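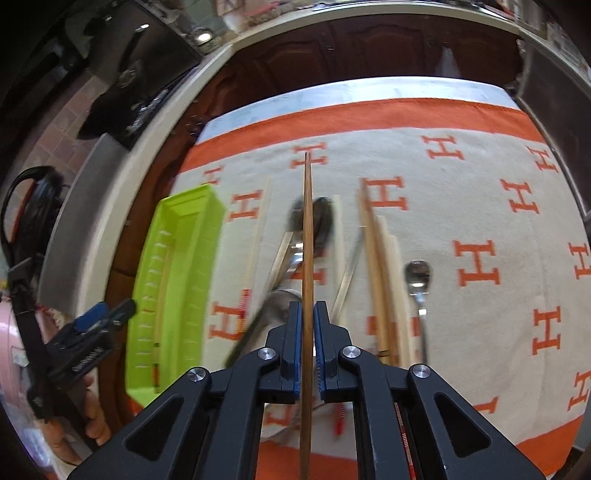

Fonenden 慢火小电锅(4升,奶白色)

价格:445元
状态:现货,灰绿色那款十一月再到
页面更新:2018年9月14日

先打个招呼,这一页我写得很长。只想知道买不买的话,拉到中间看“适合谁”那一段就够了。想听我唠叨的,请自己去倒杯茶。

我卖锅之前是个特别不爱开火的人。冬天下了班,厨房冷冰冰的,站在灶台前面等水开,等着等着就想叫外卖。后来家里换成了在桌上吃饭、也在桌上煮饭,一只插电的锅放中间,菜往旁边一摆,人坐下来就不想起来了。从那以后我对桌上用的电锅就上了瘾,店里的、朋友家的、旅馆柜子里翻出来的,见一只试一只。这只Fonenden是我自己用得最久的,也是店里回头客最多的,所以它的页面我一直舍不得写短!

这是一只什么样的锅

简单说,就是一只分体的圆形电锅。下面是加热底座,上面是可以整个端走的内锅,再加一个玻璃盖。内锅是铝的,里面有不粘涂层,外面是奶白色的漆。底座是深灰色,旋钮在正面,没有屏幕,没有按键,也没有那种你切个葱它都要滴滴叫的提示音。

旋钮上有保温、小火、中火、大火,转到底就是关。我特别喜欢这个旋钮,转起来有一点阻力,手上沾了油也拧得动。家里老人来吃饭,看一眼就会用,不用我在旁边当翻译。

容量写的是4升,这是装到锅沿的量。没有人会装到锅沿,所以平时能用的要少一截。我的习惯是汤加到内壁那条浅浅的刻线就停,再往里放菜,水位自己会上来。要是一开始就贪心倒满,下一盘白菜进去,桌子就要遭殃了。

功率最高可达800瓦,只有大火档才会到。这个数字放在电火锅里算小的,我知道,后面会专门讲。

参数都放在这儿

容量:4升
功率:大火档最高可达800瓦
内锅:铝,不粘涂层,可拆
锅盖:玻璃,带出气孔
底座:深灰色,旋钮控温
电源线:可从底座拔下
颜色:奶白色(现货),灰绿色(十一月到货)
盒内:底座、内锅、锅盖、电源线、一张折成小方块的说明书

说明书的中文翻译有点拗口,“请勿令锅体孤独加热”这种句子我看了好几遍才懂,意思是不要空烧。我自己重新写了一份大白话的,随锅一起放在箱子里。

火力小这件事

每个星期都有人问我,这么小的功率煮得开吗?煮得开,就是慢。从一锅自来水开始烧,你可以去洗个头再回来。所以我从来不用它烧冷水。先用电水壶把水烧开,倒进去,旋到大火,汤很快就滚起来,然后就可以下东西了。

真正要适应的是下菜的节奏。一大盘冻丸子哗啦倒进去,锅马上就安静了,大家举着筷子面面相觑,那个气氛很尴尬的。少放一点,勤放一点,它就一直咕嘟着。冻的东西最好提前从冷冻室拿出来,在冷藏里待一个下午。叶子菜没关系,随便放。肉片也没关系,一片一片涮,本来就该这么吃。

那为什么我还喜欢它?小火真的很小。市面上不少大功率的锅,所谓小火就是烧一阵停一阵,停的时候一潭死水,烧的时候又扑得到处都是。这一只的小火是那种锅边冒细泡的状态,炖豆腐不会散,煮粥不会溢,牛奶锅底也不容易糊。我冬天早上拿它热豆浆,盖子斜着搭一点缝,去换衣服,回来正好。

还有一点,住老房子的朋友应该懂。我以前租的那间,电热水器和大功率电锅同时开,啪,全黑。换了这只就没再跳过。当然每家线路不一样,我不敢替你家的电闸打包票,但插在墙上的插座、别跟取暖器挤同一个插线板,总归是没错的。

我拿它做什么

火锅就不多说了,说点别的。

煮粥。米洗好,用冷冻室冻一夜,第二天直接下开水锅,大火滚起来以后转小火,盖子留缝。冻过的米容易开花,省时间。中间搅几下,要用硅胶勺或者木勺,锅底就不会挂。喜欢稠的最后关火焖10分钟,喜欢稀的马上盛。我家是两派,每次都要为这个吵几句。

关东煮。萝卜先在灶上煮透再搬过来,要不然等它熟太考验耐心。昆布泡一夜,泡的水也一起用,加酱油、味淋、一点点盐,尝着比平常喝的汤淡一点就对了,它会越煮越咸。鸡蛋提前煮好剥壳,放在最下面。鱼糕和竹轮最后放,早放会胀得很大,咬下去像海绵。旋钮转到保温档,一桌人可以慢慢吃到深夜。第二天剩下的汤拿来煮乌冬,比第一天还好吃。

番茄面。这是我一个人在家的晚饭。锅里放一点油,中火,番茄切碎下去炒到出沙(炒的时候不要用大火,对涂层不好),倒开水,放面,打一个蛋。吃完只洗一只锅,连碗都省了,直接在内锅里吃。当然锅边很烫,别学我急吼吼的。

糖水。红豆要提前泡,泡过再煮,小火,煮到豆子起皮了再放糖。放早了豆子一直硬邦邦的。夏天我也拿它煮绿豆,煮好把内锅连汤端出来,坐在冷水盆里凉得快。

蒸东西我用得少。锅身不算高,放个矮架子能热两个包子、一小碟排骨,再大的就盖不上盖子了。经常蒸鱼的人请买蒸锅,我不想你收到以后拿着一条鱼发愁。

也不能油炸!小火力的锅做油炸温度上不去,炸出来的东西吸饱了油,难吃,而且桌上放一锅热油太吓人了。

适合谁

一到三个人吃饭,正合适。四个大人也坐得下,但要有说有笑慢慢涮的那种四个人,都饿急了的话,锅跟不上你们。

租房的、宿舍允许用电锅的(请先看你们宿舍的规定,被没收了我没办法)、厨房小的、想在桌上热着汤吃饭的,都适合。家里有小朋友的也有人买,喜欢它的底座稳。不过锅就是锅,热的时候照样烫手,电源线请走大人那一侧。

不适合的也讲清楚。一大家子过年要用的,请看Brutlow那款大的,在“桌上电锅”那一栏里,火力猛得多,也重得多。爱吃牛油麻辣锅、要一直翻滚的,也请看Brutlow。想一锅煎炒烹炸全包的,这只会让你失望。

跟Brutlow的区别

两只我家都有,所以常被问到底选哪一只。

Brutlow是请客的锅。底座宽,占半张桌子,锅又深又大,汤滚得快,下多少肉都压得住。缺点是收起来占地方,我家那只放在冰箱顶上,每次拿都要踩凳子,于是一年也拿不了几回。

Fonenden是平常日子的锅。它就在餐桌边的柜子里,伸手就够到,一个人吃面也愿意拿出来。洗起来也快,内锅放得进普通水槽,不会像给浴缸洗澡一样。

要是你只想买一只,就想想上个月你在家请过几次客。请得多的买大的,没请过的买小的。

涂层,以及怎么让它活得久一点

不粘涂层是会老的,再贵的也会。差别在于你怎么对它。我自己那只每周都用,现在煎蛋还能滑动,下面是我的用法,不难。

第一次用之前,温水加一点洗洁精洗干净,擦干,抹薄薄一层食用油,小火热一小会儿,关火,凉了再擦掉。新锅第一次通电可能有一点味道,开着窗就好,第二次就没有了。

煮东西用木头的、竹子的、硅胶的工具。金属汤勺请留在抽屉里。火锅店那种带尖齿的金属漏勺最坏事,沿着锅底一刮就是一道。捞面我就用长筷子,捞丸子用硅胶漏勺。

热锅不要马上冲冷水。刚吃完的时候把底座关掉,剩汤倒出来,放着,先去收桌子,回来再洗。涂层最怕一热一冷。

洗的时候用软海绵,别用钢丝球,也别用海绵背后那层粗糙的绿色的。要是真的糊了,倒一点水,放一勺小苏打,小火煮一会儿,凉下来轻轻一推就掉。

不要把剩菜留在里面过夜。酸的、咸的都不行,番茄汤、泡菜汤尤其不行。我知道吃完火锅谁都不想动,但至少把汤倒了。

内锅可以放洗碗机吗?说明书上说可以,我自己不放。洗碗机的洗涤剂比较凶,外面的奶白色漆时间久了会发暗。手洗也就一首歌的时间。

底座绝对不能泡水,也不能拿到水龙头下面冲。用拧干的布擦就好。汤溅到加热盘上,等凉透了再擦,不要趁热擦,会留下一圈黄印子。接电源线的那个口子也要看一眼,确定是干的再插。

桌面要不要垫东西

底座下面有脚,和桌面之间是隔开的,正常用不会把桌子烫坏。但汤会溅,这跟锅没有关系,跟谁在涮粉丝有关系。

我的建议是铺一块擦得干净的桌布。棉布的好看,可惜一顿火锅下来就要泡,带点涂层的布最省心,抹布一抹就走。铺的时候把桌布拉平,不要让底座的脚踩在褶子上,锅会歪。垂下来的部分也别太长,我有一次站起来拿醋,膝盖带着桌布走了一步,那锅汤在里面晃了好几晃,吓得我一身汗。从那以后我家桌布都夹了夹子。

实木桌子的话,再加一块隔热垫,主要是防端内锅的时候顺手往桌上一搁。刚离开底座的内锅是很烫的,直接放在木头上会有白印。Kinis的软木垫就够用了,圆的那款比内锅大一圈,店里有,跟锅一起买的话我会放在同一个箱子里发。别家的也行,厚一点就好。

锅盖的小毛病

总要有一点毛病的。这只的毛病在盖子。

玻璃盖上的提钮是螺丝拧上去的,用一阵子会松,转起来咯吱咯吱。翻过来用螺丝刀紧半圈就好,别太使劲,玻璃怕这个。箱子里我多放了一颗备用的提钮,请不要当成零件掉了跑来问我(问也没关系,我会回的)。

另外盖子揭开的时候,背面的水会顺着边滴下来。我习惯先在锅上面斜着停一停,让水滴回锅里,再拿开。旁边放一只浅盘子接盖子,桌子就不会湿一片。

出气孔是单边的,煮的时候把它朝着没人坐的那面。

大家常问的,我一起说了

有人问内锅能不能直接放在燃气灶上。不能,底是配合加热盘做的,上明火会变形,变形以后跟底座贴不紧,就热不起来了。电磁炉也不行,它不认铝锅。

有人问能不能单买内锅。可以,我手上一直有备用的,写信来说颜色就行。奶白和灰绿的内锅尺寸一样,底座通用,有客人特地配成撞色的,还蛮好看。

有人问能不能出国用。请先看你那边的电压和插头,跟国内不一样就不要用,转换插头只换形状不换电压的,别拿锅去试。

有人问旋钮在保温档能不能开一晚上。我不建议任何电锅在没人看着的时候开一晚上。吃夜宵的时候重新热一下,花不了多少工夫。

有人问药膳能不能煮。可以,就是涂层会吸一点味道,煮过当归的锅第二天煮牛奶,那个味道很奇妙。我的办法是煮一锅柠檬皮水,倒掉,晾一晾。

有人问颜色跟网页上是不是一样。奶白色比较暖,在黄灯下面更像米色,在窗边就白一些。灰绿色偏灰,喜欢亮绿色的会觉得不够绿。

有人问为什么不打折。我进货量小,卖价一直就是445元,过节也是这个价,早买晚买都不会吃亏。

发货和包装

从Belmonte的小仓库发出,下单后的第二个工作日寄走。我一个人打包,遇上换季忙起来可能会多拖一天,会发消息告诉你。

锅盖是玻璃的,所以箱子比你想的大,里面塞的是纸,不是泡沫粒(那种小粒子静电一吸满屋子都是,我恨它)。收到以后请先看盖子,有裂的拍一张给我,补一个新的过去,裂的那个不用寄回来。

外箱有时候会压出一个角,只要里面好好的,请对外箱宽容一点,它路上很辛苦。

退换

没通过电的,收到以后不喜欢都可以退,装回原来的箱子就好。已经煮过东西的就不能退了,除非是它本身有问题,比如不热、旋钮转不动、底座有异响。这种我负责来回运费,先修,修不好换新的。

涂层被金属勺刮花不在保修里面,这个我在前面唠叨了那么久,请一定看一眼。

想自己来看的

Belmonte的店面很小,进门右手边的架子上有一只拆开的样品,可以随便拧旋钮、端内锅,感受一下重量。下午我常常在里间煮东西,闻到味道就是有人在。门口的铃不太灵,喊一声就好。

灰绿色的想留一只,可以先在下面留个邮箱,到货了我按留言的先后写信,不用先付钱。

加入购物袋
到货通知
返回桌上电锅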